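Plultley opened its doors for an evening, and I went for the drawers

I have a soft spot for open days. You get bad coffee, a name sticker that won't stay on, and somebody who has been waiting all year to tell a stranger about bolts. So when Plultley said it was letting the neighbors in for an evening in May to see its robot workshop, I was at the door before it opened, sticker already peeling.

Plultley is a small outfit on the second floor of the old Kesier building, up the stairs behind the tile shop. They work on getting robots to handle ordinary household chores - putting things away, mostly. If you were hoping for something that walks around and shakes your hand, this was not your night. The kid in front of me was pretty crushed about that, but he came around once things started moving!

Yesenia Taipe ran the tour, and she got straight to it. The project is called Usuga, and it's all about kitchens and home offices and the places where the two get mixed up (so, my house). The idea is to teach a machine to open a drawer, pick something up off a counter, put it in and close the drawer again. I do that before breakfast without thinking about it. Yesenia told us it had taken her team most of the winter to get it working well enough to show anybody.

"People come in expecting the arm to be the hard part," she said. "The arm is fine. It's the stuff on the counter. Everybody's stuff is different."

The stuff is swapped out all the time, on purpose. They keep a shelf of it by the door, and visitors were invited to bring something from their own bags. I offered my glasses and was politely turned down.

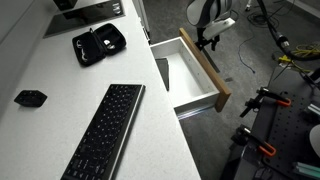 3 min read

I spent most of my time by the counter with the keyboard and the open zippered case on it, trying to guess what I'd grab first if I were a robot. The case, I figured. Wrong! Kelechi Eze, one of the engineers, told me small cases like that give them more trouble than almost anything, and that he'd much prefer a nice boring mug. Drawers have their own moods too. Pull one a little crooked and it fights you, and the arm has to feel that and ease off before it yanks.

The demo itself started at 6:15 and it was slow. I mean really slow, like watching my dad parallel park. The arm reached, stopped, seemed to think it over, reached again. A woman next to me whispered "come on, come on" the whole time. The first try missed. The second one got the object into the drawer, and the room went nuts, and then we all got a bit shy about having clapped for a drawer.

I asked Kelechi how many tries it takes before the thing learns. He pulled up a log on his laptop and showed me the total for this one task: 2657. That's every recorded attempt, good and bad. They keep the bad ones because the software learns from those too, which I found oddly comforting.

Not everyone was sold. Reginald Bellamy, who fixed washing machines for years and lives down the block, wanted to know what happens when a drawer is stuck, or stuffed full, or has a spatula wedged in it sideways. Yesenia said that right now the arm gives up and waits for a person. Reginald said that was more sense than most of his customers had. He then stayed for another hour and got into a long talk about drawer runners with Jhosep Correa, who builds the test furniture. I caught some of it. There are opinions.

Plultley isn't selling anything yet, by the way. Nidia Echeverri handles the money side and she was upfront about it: the plan is a trial with Kinis, a group that runs apartments for older tenants, and it starts with 2 homes. She wouldn't give me a price, and she wouldn't give me a date either, though I did ask three different ways.

They had room for 50 people and the list filled up, so another evening is in the works. Tours go up in groups of 15 and it's free, but you do need to put your name down at the front desk. Wear flat shoes for those stairs, and if you've got some odd little gadget at home, bring it along. Kelechi says he wants to see it.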